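4 min read

Ticket 1134: Handheld gripper, cell 2, reported opening drifts between sessions
Site: Murnwood
Unit: Zerneo parallel gripper, wrist-view camera, two-finger set
Opened by: Fulvio Caruso
Status: closed, monitoring

Symptom

Reported jaw opening at full release no longer matches the value stored at calibration. Stored value is 2000 counts. After a restart the readout comes up low, by up to 51 counts, and stays low until the unit is calibrated again. Grasps on wide items start late because the controller thinks the fingers are already partly closed. No fault code. Trigger feel is normal.

Last known good: August, after the finger set was replaced.

Checks, in order

1. Power cycle with trigger released. Offset present on four of five starts. The size of the offset changes from start to start.

2. Swapped the signal cable for the spare from the Bortolotti kit. No change. Original cable refitted.

3. Reloaded the calibration file from backup. Readout correct until next power cycle, then low again. File is not being corrupted; checksum matches before and after.

4. Looked at the wrist view with the trigger released and the tool held over the bench. The purpose was to see if the fingers were stopping short mechanically. 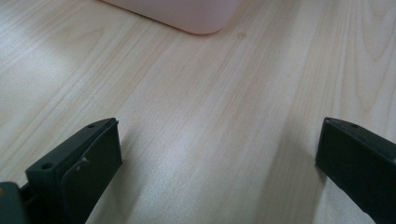 Wrist view, trigger released, nothing between the fingers. Pink item at top is on the bench, past the fingertips.

Both fingers stand wide apart with bare wood between them. A still can't confirm the last millimeter of travel, so the opening was then measured with calipers at the tips. Five releases, all within 0.1 mm of the value on the setup sheet. Mechanical travel ruled out. The fault is on the sensing side.

5. Removed the rear cover. Encoder magnet holder turned by hand on its shaft with light pressure. Set screw had backed out nearly a full turn. No threadlocker residue on the screw or in the hole.

Cause

Loose set screw on the magnet holder. The holder slips when the jaws hit the open stop, and the absolute position read at startup moves with it. During a session the readout looks stable if the stop is not hit hard.

Repair

Holder aligned to the scribed mark on the shaft. Screw cleaned, medium threadlocker applied, tightened to the value on the Skundorari drawing. Left overnight. Finger mounting screws checked at the same time and left as found.

Recalibrated closed, then open. New open value stored as 2000.

Verification

27 restarts, with ten hard releases against the stop before each one. Largest deviation three counts. Limit on the setup sheet is eight.

Follow-up

Set screw added to the monthly check for this unit. The second unit has the same holder and should be opened at its next service. Sessions recorded with the offset are usable if the open value at startup was logged; subtract it per session, do not apply one figure to the whole batch.

Closed 11/30/23, F. Caruso

Comments (3)

dpk_cell4: Same fault on ours, same screw. We had replaced the encoder board before anyone tried turning the holder. Put the holder check ahead of the cable swap.

Fulvio Caruso: Agreed. Order changed on the check sheet.

rowan.t: Which side do you measure from with the calipers, pad face or finger body? I get two different numbers.

Fulvio Caruso: Pad face to pad face, at the tip.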